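Section 2: Dressing the lounge corner

Before you start, have a look over the whole corner and see what's been left where. Throws wander and cushions end up on the floor, and it's much nicer to sort that out first than halfway through. Donal Cullinane wrote the first version of these steps in March for the Laton rooms, and they work just as well for Ekgate.

1. Lift all the cushions off the low sofa and put them somewhere clean.

2. Shake out the black throw with the white zigzags and lay it back over the sofa, letting a little of the orange show underneath if it wants to.

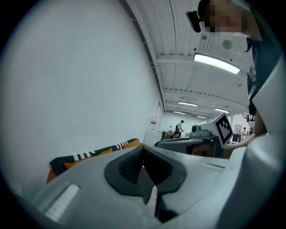

3. Smooth the throw from the middle outwards – flat hands, no tugging – and tuck the loose end in behind the seat. Then set the mustard-orange cushion along the top.

Note: The stitching on the throw can catch on rings and watch straps, so please take yours off.

4. Plump the big round orange cushion. Work your way along the zigzag knit border with a gentle pinch, easing out any folds as you go.

Caution: Never lift the round cushion by its border. The knit will stretch, and it's a dear thing to have redone.

5. Check the floor for cords and bags before you step back to admire your work. 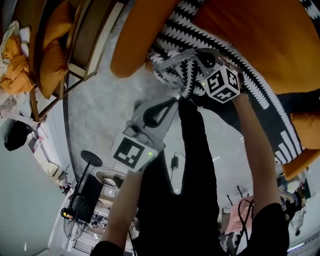
Section 3: The rattan bench

1. Fold any loose yellow and white fabric and stack it at one end of the seat.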